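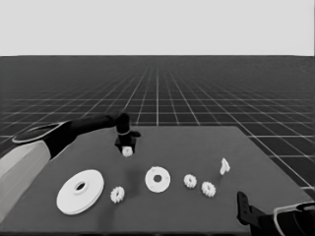

Section 4. Setting Up Your Lumov Sourdough Crock and Keeping the Starter Going

I wrote this part of the guide after my third crock, so you're getting all the mistakes I already made. If you've unpacked everything and washed it the way I told you in Section 3, you're ready to start. You'll want the crock, its lid, the cloth cover, a kitchen scale and a bag of whole wheat flour. Plain grocery store flour is fine (Irena Sowa, who taught me to bake, swears by rye, and you can swap it in any time you like).

4.1 Mixing the first batch

1. Set the crock on the scale and zero it out. Write the empty weight on a piece of tape and stick it on the bottom. Mine came to 491 grams, but yours may be a little different, so do weigh it.

2. Put in equal weights of flour and water. I use 90 grams of each. The water should feel barely warm on your wrist, like you'd want for a baby's bath.

3. Stir with the handle of a wooden spoon until you can't find any dry flour. Get into the corners! The bottom edge is where the dry bits like to hide, and they'll turn into little pebbles by tomorrow.

4. Scrape down the sides, put the cloth cover on and leave the lid off for now. Find a spot out of the sun where it won't get bumped. On top of the fridge works great in my kitchen.

Caution: Never clamp the lid down on an active starter. The gas has to go somewhere. I had one pop in July and I was still finding dried paste behind the toaster weeks later.

4.2 The daily feeding

1. Each morning, stir the starter and scoop out half. You can throw it away, but I keep mine in a jar for pancakes.

2. Put the crock back on the scale and check what's left against the number on your tape. Add 45 grams of flour and 45 grams of water, and stir again.

3. Slip a rubber band around the outside at the level of the starter so you can see how far it climbs.

4. Do the same thing tomorrow, and the day after that, and keep going even when it looks dead. Mine always goes flat on day three or four and I always worry about it anyway.

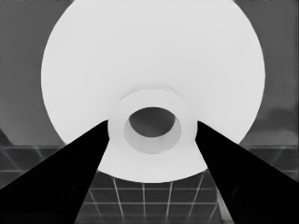

5. Once it doubles in up to 6 hours after a feeding, two days in a row, it's ready to bake with.

Note: A sour smell is good. A nail polish smell means it's hungry, so feed it twice that day. Pink or orange streaks mean you should dump the whole thing, scrub the crock with hot soapy water and start over. Please don't try to scoop around the streaks.

4.3 Slowing things down in the fridge

If you bake once a week like I do, there's no need to feed it every day forever. Feed it, let it sit on the counter for 2 hours, then set the lid on loosely and move the whole crock to the fridge. Feed it once a week from then on.

The night before you bake, take it out and feed it the usual amount. It'll be sluggish. Kinga Kovács wrote to me that hers took two feedings to wake up after a long vacation, and that sounds right to me — cold kitchens make it slower still.
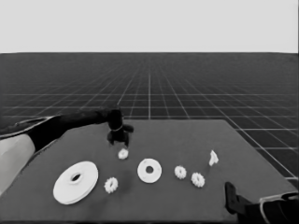 You'll probably see a layer of gray liquid on top after a week or so in there. Stir it back in if you like a tangier loaf, or pour it off if you don't. I pour it off in the winter when everything seems to turn out extra sour, and I couldn't tell you why.

Caution: Don't take the crock straight from the fridge and run hot water over it. Stoneware can crack with a quick change like that. Let it sit on the counter for an hour first.

4.4 Drying some as a backup

1. Spread a thin layer of fed, bubbly starter on parchment paper.

2. Leave it on the counter until it snaps when you bend it. Drafty days are best for this.

3. Crumble the flakes into a clean jar, close it tight and write the date on it. My own backup jar says 17/12/2021 and it came back to life just fine when I tried a spoonful.

4. To use it, soak a spoonful of flakes in warm water until soft, add the same weight of flour as water, and go back to 4.2.

Baking times and oven settings are in Section 5.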